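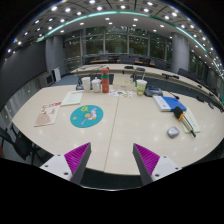 How often should a shared meeting table be cleaned?

Wipe it at the end of every day when people used it, and clean it properly one time a week. If somebody eats or drinks hot tea on it, wipe it right after, even if it looks fine.

I take care of the meeting room in our office in Cadgate, together with Ryota Nomura, and we have one big table for everybody. Before this I worked four years in a furniture shop, so I learned some things about tables there and some other things only here.

Take everything off first
It is tempting to wipe around the cups and the papers. Please don't. The rings are always under the cup. I put drinks on a tray, papers in one pile and small things in a box, and then I look at the table from a low side, with the lamp opposite. From this angle you can see the sticky places which you don't see from above.

The cloth
Use two microfiber cloths, one damp and one dry. Damp means that you squeeze it and no drop falls. For the water I mix 200 ml of warm water with a few drops of dish soap. Wipe along the grain, then dry at once with the second cloth. Do not spray directly on the table.

The seam
A big table often has a line where the parts of the top meet, and crumbs like to live there. Brush it with a soft dry toothbrush before you wipe, or you will push the crumbs deeper. Never pour water near it. If the edges of the line feel higher than before, water maybe went inside already, and you should ask a carpenter to look.

Cups, mugs and bottles
A mug with a lid is a good habit for meetings. The lid keeps the tea warm and a small accident stays small. But water collects under the lid, so turn it upside down when you put it on the table. Tall bottles should stand away from the papers and also away from any microphone. Stacked paper cups stay cleaner with the open side down on a clean tray.

For old tea rings, my colleague Katsuhiko Sugiyama puts a little baking soda on a damp cloth and rubs very softly. Try it first on a place under the edge. On a glossy top I would not do it, it can make a dull spot.

Papers and printed things
Don't leave printed bags or flyers on a damp table. The color can move to the surface, red especially. I had this with a bag from Koyama, and it took me 2 evenings to remove the pink shadow. The same is true for a plastic fan or a mat with a picture: wipe the back side also, dust sits there and scratches the table when somebody slides it.

Microphone
Only a dry cloth or a soft brush. Lift it when you move it, do not pull it by the cable.

If you use a wood polish, take very little and only every few months. We did it last in August and the table does not need more yet.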